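Hivska Hand Gripper Kit, Two-Finger

Price: 139 (kit), 124 (kit without fasteners)
Weight, assembled: 610 g
In stock: usually, except March

The Hivska is a gripper you hold in your fist and squeeze. It came out of the shared workshop at Trirkholm, where the previous design was strong, handsome and too heavy to lift past lunch. You get printed black fingers, a body, threaded inserts and a bag of screws that will try to leave.

Set the inserts with a soldering iron before you do anything else. Go slowly – a crooked one stays crooked, and you will look at it every day.

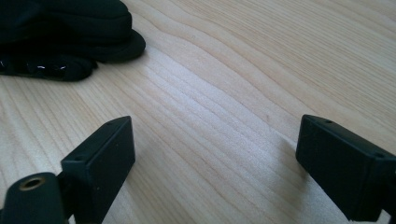

Finger blocks bolt on and come off again, so you can print your own shapes when ours disappoint you. Files are included. Ours are plain rectangles, a style we arrived at after 800 cycles on the test bench and several curvy ones that snapped.

Fits the Clirnex wrist plate with the adapter. Fits the older Van Damme plate too, if you own a file and have an evening free.

Not included: soldering iron, hex keys, patience.

Returns accepted on unbuilt kits. Half-built kits we will look at with sympathy.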